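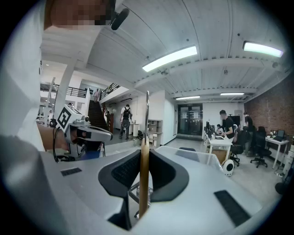
Line in sculpture. Students think line belongs to drawing, and then they get to the studio and everything they make is a lump. So, chapter 6. A line in three dimensions is anything long and thin enough that you stop seeing its sides and start seeing where it goes. Wire, reed, a crack, a seam, the edge of a folded sheet. Look at the thin metal rod standing between the two dark curved pads: gold-colored for most of its height, more silvery toward the top where it catches the light. One rod, two colors, and the only thing that changed is the light. Keep that in mind for section 6.3. Pale broad surface, dark curves, one upright. The upright wins. It usually does.

CHAPTER 6
Line in Space

What you need before starting: chapter 4 (mass) and at least the first half of chapter 5. Skipped the armature exercise? Go back. It comes up again on the second page of this one.

Three words first, since we use them loosely in class and you will get marked on them.

Contour. The outside edge of a solid form from where you are standing. Move and it moves. It isn't made of anything.

Linear element. A real, physical thin thing. Has weight, can bend, can poke somebody.

Axis. The line a form seems to be arranged on. Often invisible. Hold a pencil up at arm's length, tilt until it agrees with the piece. There's your axis.

Most mix-ups in critique come from people saying "line" and meaning one of these while the next person hears another. Say which.

A case to begin with. Friederike Haberkorn, "Ledesma", steel rod and linen thread, 287 lengths of rod hung from a ceiling grid. From the doorway it reads as a gray block. Solid, nearly. Walk in under it and the block comes apart into separate verticals. Walk out the far side, block again. Haberkorn's own notes are short on theory. She wrote that she wanted "rain that stayed put" and that the first version, with 700 rods, was a mistake becuase you couldn't get inside it. Too dense. Contour only, no linear element left to see. Her cutting it down is the most useful thing in the whole story for us.

Compare Volkan Kırmızıgül's "Taltcombe". A single bent tube, 130 inches from end to end, leaning on a wall. No grid, no repeat. All the work is done by the one bend near the bottom, and by the shadow, which gives you a second line for free. A different lamp would give a different sculpture. He specifies the lamp.

Now the exercise. Do it before reading 6.2, not after.

Exercise 6.1. One length of wire, 20 inches, soft enough to bend by hand. No cutting, no glue, no second piece. Make it stand on a table. Then make it stand and lean. Then make it stand, lean and look like it's about to leave. Draw each from two sides, five minutes a drawing, contour and axis marked in different pencils. Bring the drawings and the last wire only.

Common trouble: people coil the base like a spring and call it done. Works, but now you have a small mass with a line on top and it's chapter 4 over again. Try a tripod bend, or let it touch down at just two points and a long foot.

Jui-lin Kan's student notebooks (reproduced in 6.2) show eleven tries at the same problem, most of them fallen over. Read the captions, there good.

Next section: Thick line, thin line, and where one turns in to a rod of clay.

Previous chapter | Contents | Next chapter | Glossary
Textbooks > Foundations of Sculpture > Part Two > Chapter 6
Copyright Ulen Press. Contact the editors. Back to top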